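The Man Who Tells You Not to Buy the Car

The independent inspector who works the used lots between Pralden and Hughes would like it known that he does not hate cars. He owns 2 of them, both wagons, both paid for. What he dislikes is the phrase "runs great," which he says he has seen written in window paint on vehicles that had to be pushed to the spot where they were parked.

We met at a diner across from the Plarwood auction lanes, where he had already looked over a minivan and a pickup before breakfast. He recommended neither. "The minivan had been somebody's kennel," he said. "The pickup had new floor mats. I always lift new floor mats."

Buyers pay him $93 to spend an hour with a car they have usually fallen for already. He considers this the central problem of the trade. "They call me for a blessing," he said. "Then I send them a page and a half about rust, and they ask if it's the good kind of rust."

His method is slow and mostly involves kneeling. He wants the engine cold when he arrives, and if the seller has warmed it up he goes and gets coffee until it isn't. He checks the date codes on all the tires, including the spare. He runs every window down and back up. He reads the service records from the oldest page forward, "like a novel where you already suspect the transmission."

In April he looked at a sedan in Lasier priced at $2,967, a number he admired. "Somebody sat down and thought about that. Three thousand was too much, and they wanted you to feel the difference." The timing belt was original. He told the buyer to offer $1,000 less and be ready to walk home. The buyer paid full price and sent him a cheerful picture of it in the driveway.

Does that bother him? He stirred his coffee for a while. "I've been paid either way," he said. "And it was a nice driveway."

Asked what he would tell a first-time buyer, he skipped the engine entirely. Bring a flashlight, he said, and go in daylight anyway. Sit in the back seat. Ask the seller what they're driving next, and listen for how quickly they answer. Never go to look at a car on the day your old one dies.

He finds most dealers decent enough, and a few of the lots along the Hughes road now wave when he pulls in. One keeps a chair for him. He checked the chair, too. It wobbles.

The bill came and he went over it line by line. They had charged us for a side of toast we didn't order. He seemed pleased.
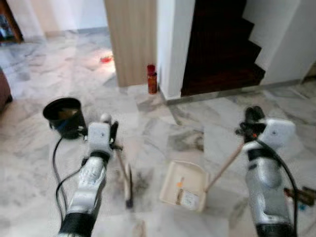
May 2018 | Page 93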